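4.2 Rules for the operator and the work surface 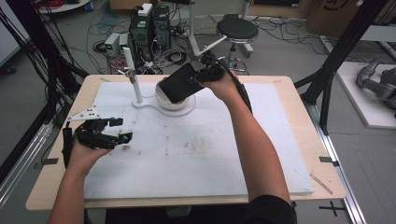 Figure 3. Two-handed collection at the foam-topped table. The right gripper holds a black rectangular object at the white bowl; the left gripper is held over the board.

It is tempting, when writing up a set of working rules, to begin with the ones that sound most serious, such as emergency stops and force limits. We came to those in Section 4.1, and they matter a great deal. But when we sat down with the session notes from the Taklow and Lillik rooms, most of the trouble we found had a humbler source. Of the 600 recordings we reviewed, 165 had been set aside for reasons that had nothing to do with the hardware failing. An operator had started before the surface was ready, or had changed hands halfway through, or had leaned so far over the table that a sleeve hid the object. We would like to spend a little time on these everyday matters, and we hope the reader will be patient with us.

The first rule concerns the edges of the work area. Each table carries a strip of black tape at its left and right edges (Figure 3), and we ask that every task begin and end between the two strips. The foam board is treated as part of the station and is not swapped between sessions. Scuffs and dirt marks on it are allowed, and in fact we stopped asking people to clean them off, as a board that changes from spotless to worn and back again is harder to account for later than one that simply ages. Anything lying on the board that does not belong to the task is noted in the session sheet before the first recording – even something as small as a stick or a pen.

The second rule concerns the arms. With two hand-held grippers, an operator will quite naturally reach across the table with one hand and let the other wait wherever it is comfortable. We do not forbid this. What we do ask is that the waiting gripper stay above the board, clear of the object, with its fingers still. Where a gripper has a cable, the cable should follow the forearm and be checked for slack with the arm at full stretch, and operators are asked to wear plain, dark, close-fitting sleeves. Rakiya Ibrahim, who wrote the first version of the sleeve rule, had wanted bare forearms throughout, but the Lillik room is a chilly place in November and we settled on something kinder.

The third rule covers the floor, and here we must admit that our own practice has been slower to catch up than our writing. The Pradance checklist, from which we borrowed freely, has 16 items, and 10 of them deal with cables, stools and stands near the operator's feet. We kept all 10. Loose cable behind the table is tolerated only where no one walks during a session, and movable seats are to be left outside the reach of any arm that could be powered on.

Lastly, a word about pauses. Under the Ong procedure a session may be stopped by anyone in the room, for any reason, and the operator sets both grippers down before speaking. We have kept this rule just as it was given to us. New operators tend to find it fussy during their first few sessions, and we have learned to let them say so. The question of how long a pause may last before the recording must be started again is taken up in Section 4.3.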